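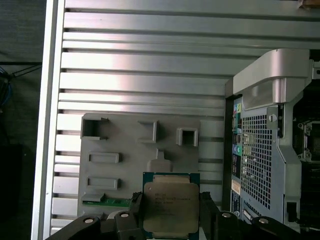

Agreement between a wrist blood pressure cuff and an upper arm monitor in adult volunteers

Wálter Llanos and Abílio Neves
Project report, Clinical Measurement course
Submitted 9/22/20

Background

Home blood pressure readings are used more and more to adjust treatment between clinic visits. Most guidance prefers a cuff on the upper arm, but wrist cuffs are smaller and easier to put on, and many patients buy them without asking first. The Kidik wrist cuff is sold in pharmacies in Grullport. We could not find a published comparison for it, so we compared it with the Lobo upper arm monitor used in the teaching clinic.

Aim

To find out how closely the Kidik wrist cuff agrees with the Lobo upper arm monitor, and whether arm position changes the result.

Methods

We recruited 29 adults from the Hallotano teaching clinic waiting room. People with an irregular pulse, a fistula, or an arm too large for the standard Lobo cuff were left out. Everyone signed a consent form.

Each person sat for five minutes with feet flat and back supported. The Lobo reading was taken first on the left arm, then the Kidik reading on the left wrist, with one minute between them. This was done three times with the wrist held at heart level on a pillow. We then took two more pairs with the wrist resting on the thigh, as the person might do at home. The operator wrote down each value before starting the next one.

Readings that ended in an error code were repeated once. If the second try also failed, the pair was dropped. Differences were calculated as wrist minus arm. We looked at the mean difference and the limits of agreement for systolic and diastolic pressure separately.

Results

All 29 people finished the session. We kept 279 single readings after dropping the incomplete pairs and one value that had been written down without its partner. Most of the error codes came from the wrist cuff and happened when the person moved their fingers.

At heart level the wrist cuff read slightly lower than the arm monitor for systolic pressure, and the diastolic values were close. The spread between people was wider than we expected. In 19 people the average systolic difference was within 5 mmHg.

With the wrist on the thigh, the Kidik read higher in nearly everyone. The size of the change was different from person to person and was larger in taller people, although we did not record height in a way that lets us test this.

Discussion

The wrist cuff gave usable readings at heart level in most of the group, but a single reading could be far enough off to change a treatment decision. Position mattered more than the choice of device. The leaflet in the Kidik box shows the correct position in one small drawing, and several people told us they had never looked at it.

The order of the devices was fixed, so any fall in pressure during the session would show up as a difference between them. We used the Lobo as the reference and did not check it against a mercury column. The same operator read both devices and was not blinded. Only three people had a systolic pressure above 160, and we can say little about that range.

If the project is repeated, the order should be randomized and height and wrist size should be measured at the start. The raw readings are in the course folder with the blank recording sheet.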